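Ensinar um braço robótico a empilhar cubos por teleoperação: passo a passo, com reservas

Por Yaneth Cuadros
Atualizado em 30 de dezembro de 2023

Quem vende teleoperação costuma dizer que qualquer pessoa ensina uma tarefa a um robô numa tarde. Gravar, sim, qualquer pessoa grava. Ensinar é outra conversa, e este guia trata do intervalo entre as duas coisas.

A tarefa é a mais batida de todas: três cubos, um vermelho, um amarelo e um verde, empilhados dentro de um quadrado preto na mesa. O vermelho embaixo, o amarelo no meio, o verde em cima. Escolhi essa porque o erro aparece depressa e porque já vi gente demais começar dobrando camisetas e desistir na segunda semana.

O que você precisa antes de começar

Um braço com garra de dois dedos, um controle remoto (luva, joystick 3D ou braço-guia, tanto faz para este texto), uma câmera olhando a mesa de cima e outra no punho. O programa de gravação que uso é o Skuvano. Ele tem defeitos, mas grava imagem e posição das juntas com o mesmo relógio, e isso me basta. O Prelora faz quase a mesma coisa com uma interface mais bonita, e perdi dois dias com arquivos dele que não abriam em outra máquina.

Passo 1. Escreva a regra do sucesso

Antes de ligar qualquer coisa, escreva numa frase quando a demonstração vale. A minha: os três cubos empilhados na ordem, a base inteira dentro do quadrado, a garra aberta e afastada. Parece burocracia. Só que, sem essa frase, na gravação 17 você já está aceitando pilha torta porque cansou.

Decida também o que fazer com o desalinhamento. Eu aceito um cubo deslocado sobre o outro, desde que a pilha fique de pé depois que a garra sai. Há quem refaça tudo até ficar perfeito, e o resultado costuma ser um modelo que não sabe lidar com uma pilha imperfeita, que é a única que ele mesmo vai produzir.

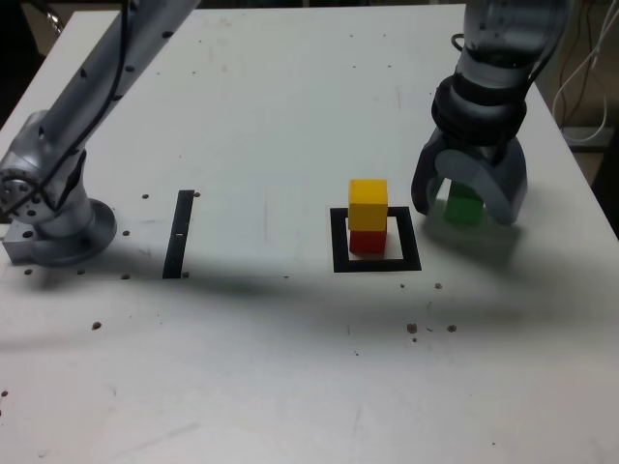 Valcárcel discorda: pilha com o amarelo fora do centro devia ser descartada na hora, porque o verde vai cair uma vez em cada tantas e o modelo não tem como saber de quem foi a culpa. Segundo ele, demonstração ruim não vira boa por ser realista.

É um argumento razoável, e nos testes dele talvez se confirme. Nos meus, a limpeza excessiva custou mais caro. Faça a experiência com os seus dados antes de acreditar em um de nós.

Passo 2. Treine o operador antes de treinar o robô

As primeiras gravações de qualquer pessoa são lixo. As minhas foram. O operador novo para no ar, hesita, aproxima, recua, muda de ideia, e tudo isso entra no conjunto como se fosse intenção. Faça dez ou quinze tentativas sem gravar. Quando o movimento sair sem pausas longas, comece.

Algumas coisas que ajudam:

Desça na vertical nos últimos centímetros. A aproximação em diagonal empurra o cubo.
Feche a garra só depois de parar.
Suba antes de andar para o lado, mesmo que o caminho direto pareça livre.
Abra devagar. Os dedos arrastam o cubo de cima se abrirem de repente.

Passo 3. Confira a câmera do punho

Muita gente monta a câmera do punho, olha uma vez e nunca mais volta a ela. Confira no começo de cada sessão. Os dois dedos precisam aparecer, e o alvo tem de caber entre eles ou logo adiante quando a garra se aproxima. Se você, olhando só essa imagem, não consegue dizer onde está o cubo em relação ao quadrado, não espere que a rede consiga.

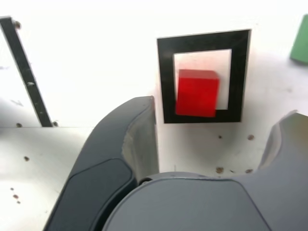

Vista próxima da garra, com o cubo vermelho dentro do quadrado preto.

Repare nas bordas da imagem também. O próximo cubo pode aparecer só por um canto, ou nem aparecer, conforme a altura do braço. É a câmera de cima que resolve esse caso, e por isso não recomendo gravar apenas com a do punho, apesar do que dizem os tutoriais do Suder.

Passo 4. Grave em blocos curtos

Eu gravo em blocos de 49 demonstrações. O número não tem nada de especial, é onde minha atenção acaba. Entre um bloco e outro, levanto, confiro se os arquivos abrem e mudo os cubos de lugar de um jeito que ainda não usei.

A variação importa mais que o volume. Em agosto juntei 1.590 demonstrações dessa mesma tarefa e fiquei bastante orgulhosa, até perceber que quase todas partiam de posições muito parecidas. O modelo treinado com elas pegava o cubo verde com segurança se ele estivesse onde sempre esteve. Um palmo para o lado e a garra fechava no vazio.

Varie a posição inicial dos cubos, a rotação deles e a pose de partida do braço. Mantenha fixas a ordem das cores e a posição do quadrado, ao menos na primeira rodada. Se mudar tudo de uma vez, você não vai saber o que quebrou.

Passo 5. O momento difícil: soltar um cubo sobre o outro

Todo o resto da tarefa tolera erro. Aqui não. O operador precisa alinhar por cima usando imagens que achatam a profundidade, e o cubo preso entre os dedos tapa justamente o que está embaixo.

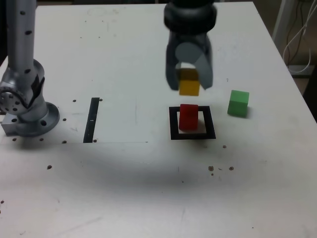
O cubo amarelo suspenso acima do vermelho, preso entre os dedos.

Meu método é parar com o cubo no alto, corrigir o alinhamento pela câmera de cima e só então descer. Essa parada eu deixo na gravação, mas curta e sempre na mesma altura – assim ela vira parte do movimento. Paradas espalhadas ao acaso ensinam o braço a congelar. Já vi um modelo ficar imóvel sobre a mesa até alguém desligar o programa.

Se o cubo cair, encerre a tentativa e marque como falha. Não conserte na mesma gravação, a menos que você queira ensinar recuperação de propósito, e nesse caso grave um conjunto separado.

Passo 6. Revise e jogue fora

Assista a tudo, em velocidade dobrada se for preciso. Das 1.590 gravações de agosto, fiquei com 1.124. Saíram as que não cumpriam a regra do passo 1, as que tinham imagem e juntas fora de sincronia e as em que o operador claramente se distraiu.

Ferramentas que prometem filtrar sozinhas existem. Testei uma. Ela cortou demonstrações boas e lentas e manteve algumas rápidas em que a pilha desmoronava no último segundo.

Passo 7. Teste onde você não gravou

Ponha os cubos em posições que não entraram no treino e anote cada tentativa, inclusive as vergonhosas. Não mova nada com a mão no meio. Desconfie de qualquer vídeo de demonstração, o seu incluído, que mostre um único acerto sem dizer quantas tentativas vieram antes.

Se o braço acerta a pega e erra a pilha, volte ao passo 5 e grave mais dessa parte. Se erra já na pega, o problema costuma ser falta de variação, e o remédio está no passo 4. E se ele erra tudo, verifique a calibração das câmeras antes de gravar mais uma demonstração que seja.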